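Household and Shop-Floor Robotics: A Skeptical Introduction
Handout 2: Can it wipe the table yet?
Instructor: Domnica Nistor
Read before the May session. Bring your answers to the problems at the end.

Last time we watched the Galindo demo reel and I asked you to write down every chore the machine finished. Most of you wrote "cleared the table." Watch it again. The film cuts twice between the first cup and the last plate, and the table is already clean when the cloth comes out. I don't say the robot can't do it. I say the film doesn't show it, and you should get used to noticing that.

1. What counts as doing a chore

A chore has a start, a finish and a standard. "Wipe the table" means that somebody who eats at that table would accept the result. For this course a machine does a chore when it meets three conditions:

It works in a room it wasn't set up in.
It finishes without a person stepping in.
It knows, or can check, that it has finished.

The third is where most claims fall apart. Picking up a sponge is a grasping problem, and grasping has come a long way. Deciding that a surface is clean is a different problem and gets a fraction of the attention.

2. Surfaces are harder than objects

Girish Lodhi's talk (link on the course page) makes the case that flat surfaces are the easy part of a home. I disagree with nearly all of it. A cup has an outline. Take a bare stretch of tabletop and ask what, if anything, needs doing to it.
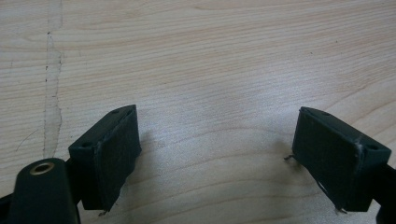
Fig. 1. Two finger pads over a pale wooden tabletop. Note the streak at upper left and the thin dark line beside it.

Is the streak dried residue, a worn scratch, or a seam in the finish? I can't tell from the picture, and neither can you. The thin line next to it could be a hair or a fine scratch. A person would run a fingertip over both and know in a second. With vision alone, a machine has to guess, and each wrong guess has a cost: scrub a scratch and you may make it worse, ignore a spill and the job isn't done.

Now look at the pads. They are flat-faced blocks set to close toward each other. That's a sensible shape for holding a box. For lifting a single hair off wood I would not bet on it.

3. The shop floor is no refuge

People say factories are easier, and for fixed parts in fixed places they are. Bench cleanup is another matter. Suppose a supplier, call it Lavton, reports 1000 wipe-down trials and 711 passes. Before you repeat that number, ask who judged a pass, whether the bench was changed between trials, and what happened in the 289 that failed. A failure that leaves a smear is cheap. A failure that sweeps a tray of screws onto the floor costs more than the labor saved that morning.

Going to 3000 trials on the same bench won't settle it either. You'd know a great deal about one bench.

4. Where I might be wrong

Bakari Owino thinks touch sensing in the fingertips will close most of this gap, and his argument is the best one I've heard. Read it with section 2 in mind and decide for yourselves.

Problems

a. Write a pass/fail standard for "wipe the table" that two strangers would apply the same way.
b. For the streak in Fig. 1, propose one test a machine could carry out to tell residue from damage. Say what hardware it needs.
c. Pick any chore video. List every cut, and what could have happened during each.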